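Session 2: Collecting demonstrations by hand, and what we learnt from doing it
Robot learning methods, course notes
Prepared by Aitana Pacheco, with corrections from Younes Tazi

Do read these before the practical if you possibly can, and bring your questions along, however small they seem. Last year's group asked lovely questions and most of them have found their way into this version.

Why we moved away from teleoperation

In the first session we talked about driving an arm from a distance, and I hope you remember how tired Gualtiero Sartori looked at the end of his recording! Teleoperation gives you clean joint data, but it is slow, and it ties you to wherever the robot happens to be bolted down. The method we call Lalus goes the other way round. The person carries the gripper, does the job with it at something close to their normal pace, and we recover the path of the hand afterwards.

To do that we need to know where each gripper is, and which way it is turned, at every moment. We put fiducial markers on top of them and let a head camera look down on the work. 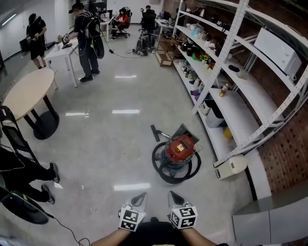
The marker patterns are plain black and white because the detector has to find four sharp corners quickly, and it copes badly with glare or with a thumb in the way. Please hold your hands where your own head camera can see them. It feels a bit stiff for the first few minutes — you find yourself looking at your hands like someone learning the piano — and then most people forget all about it.

The Statholm set

Maximiliano Urquijo and Amparo Iglesias put together the set we shall use for the exercises. It holds 532 demonstrations of household tasks, all done with 2 grippers. After filtering, 62 were put aside, mostly for long gaps in the marker track. I would ask you not to delete those, as we come back to them in Session 4 when we look at filling gaps from the wrist view.

The wrist view deserves a word of its own. A camera on the gripper sees very little of the task while you are walking up to it, and a great deal of the room behind. A policy trained on the wrist view alone can latch on to that background, and ours did: it managed well enough in the room where we had recorded and became quite lost at Requena. Adding the head view helped, and so did recording with people going about their business nearby.

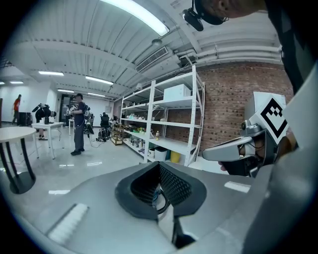
Before the practical

Load one demonstration and plot the height of both grippers against time. Mark the stretches where the marker was lost, and write a sentence or two on what you think the person was doing then. Don't worry about being right.

Read the Golluvell notes on camera calibration, at least as far as the worked case. The algebra after that can wait until Session 3, when we shall go through it together on the board.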